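About Nilladell

Small robot tools, built in a spare room and a shared workshop

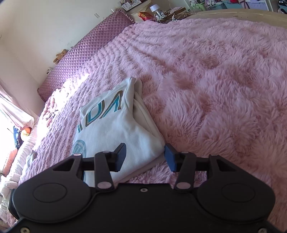 What do we make?

Hand-held grippers, mostly, and the bits that go with them: fingers, pads, linkages and the odd mount. You squeeze, the jaws close, and you find out what a robot hand would be up against before you've spent your savings on an arm.

I started Nilladell in March, five years after promising myself I'd stop buying second-hand motors. The first design, Favel, was drawn at my kitchen table and put together at the Norkatmont workshop, where I rent a bench and a shelf (the shelf is full, please don't ask me to store anything). It had two fingers and far too much wobble, and I loved it!

The one I use now has dark blue pads on the fingers and a rail across the body, with a linkage arm going out to each side. Getting those arms to move together took me 12 versions. Most of the trouble was in the pivots. If they're too tight your hand aches after ten minutes, and if they're too loose the fingers go off and do their own thing. I ended up reaming every hole by hand, checking it, swearing a bit and reaming it again.

Clothes are my favourite thing to practise on. A hard block is easy, but a folded top with a big print on it has edges that slide over each other, and on a fluffy blanket the jaws can pick up a bit of both. I try things out at home as well as at the workshop, on whatever's to hand, because a bench is flat and a bed really isn't.

I sell the parts as a kit or ready built. The kit has 163 pieces, counting every washer, and you'll want a small screwdriver, a decent light and a free evening. If you'd sooner not bother, I'll build it for you, though there's usually a wait. The drawings come with both, so you can change the fingers or make your own, and people do. I've had plans sent to me for longer ones and hooked ones and a pair shaped like spoons.

The next project is called Zariņš and it's a small motor drive for the same linkage, so the hand tool and the robot version can share fingers. It's on the bench in pieces at the moment. The motor is fine, the gearbox is noisy, and I've got three ideas for quietening it down that I keep swapping between.

If you'd like a kit, a spare pad or just a natter about pivots, use the contact form. I answer in the evenings, after the soldering iron's off.

Page last updated Sep 19, 2020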